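홈 > 작업실 팁 > 컴퓨터 분해와 보관

이 사이트는 쿠키를 사용합니다. 계속 이용하시면 쿠키 사용에 동의한 것으로 간주됩니다. [동의] [설정]

중고 데스크톱, 부품별로 빼서 보관하기

오래된 사무용 데스크톱은 통째로 두면 자리만 차지한다. 쓸 만한 부품을 빼 두면 다른 컴퓨터를 고칠 때 바로 쓸 수 있다. 분해는 어렵지 않지만 순서를 지키는 편이 낫다.

먼저 전원 케이블을 뽑고 전원 버튼을 15초 동안 눌러 남은 전기를 뺀다. 측면 패널을 열고 본체를 눕힌다. 바닥보다는 허리 높이의 작업대가 편하다. 손을 대기 전에 케이스의 금속 부분을 한 번 만져 정전기를 흘려보낸다.

드라이브부터 뺀다. 파란색 플라스틱 캐디나 손잡이가 달린 케이스는 대개 드라이버 없이 열린다. 제조사에서 손으로 만지는 부분에 색을 넣어 둔 경우가 많으니 나사를 찾기 전에 색부터 본다. 안 움직이면 힘을 주지 말고 걸쇠가 더 있는지 확인한다. 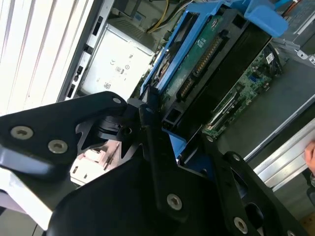
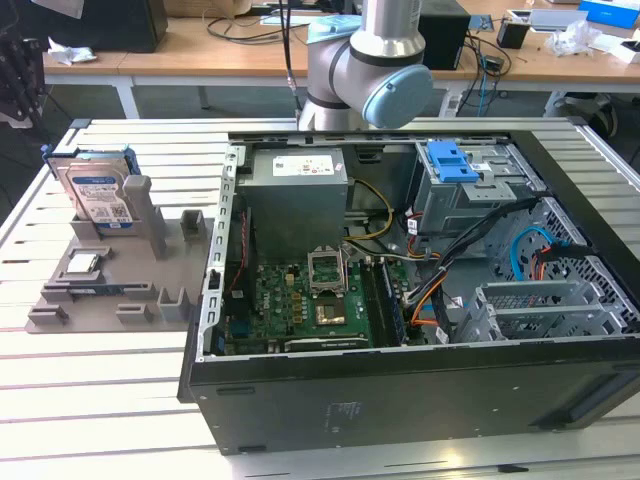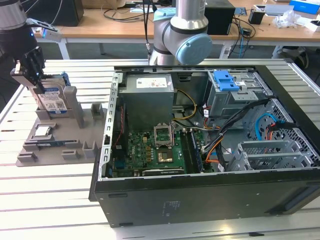 분류: 부품 보관

뺀 부품은 겹쳐 쌓지 않는다. 하드디스크, 메모리, CPU는 크기에 맞는 홈이 있는 받침에 하나씩 놓는다. 하드디스크는 캐디에 끼운 채로 세워 두어도 된다. 3D 프린터가 있으면 받침을 직접 뽑아 쓰면 되고, 없으면 칸이 나뉜 서랍 정리함에 정전기 방지 봉투를 같이 쓴다.

CPU를 꺼낸 뒤 소켓 고정틀을 열어 둔 채로 다른 일을 하지 않는다. 소켓 안의 핀은 나사 하나만 떨어져도 휜다. 보호 덮개가 있으면 덮고, 없으면 고정틀이라도 닫는다. CPU는 옆면만 잡고 접점에는 손을 대지 않는다.

메모리는 양쪽 걸쇠를 벌린 다음 곧게 뽑는다. 용량과 규격을 적은 종이를 봉투에 함께 넣는다. 라벨은 칩 위에 붙이지 않는다.

케이블은 뽑기 전에 사진을 찍는다. 전원 선과 SATA 케이블이 한데 엉켜 있으면 드라이브 쪽 끝부터 푼다. 선을 당기지 말고 커넥터 몸통을 잡는다. 뺀 SATA 케이블은 느슨하게 감아 벨크로 끈으로 묶는다. 꺾어 접으면 안쪽이 상한다.

전원 공급 장치는 본체에서 떼어 내기만 하고 뚜껑은 열지 않는다. 용량 표시가 있는 라벨도 떼지 말고 그대로 둔다.

나사는 위치별로 나눠 담는다. 계란판도 괜찮고 뚜껑 있는 약통도 괜찮다. 드라이브용과 케이스용은 굵기가 달라 섞이면 다시 고르는 데 시간이 걸린다.

글: Cristian Echeverri

뉴스레터 구독: 새 작업실 팁을 매주 수요일 메일로 보내 드립니다.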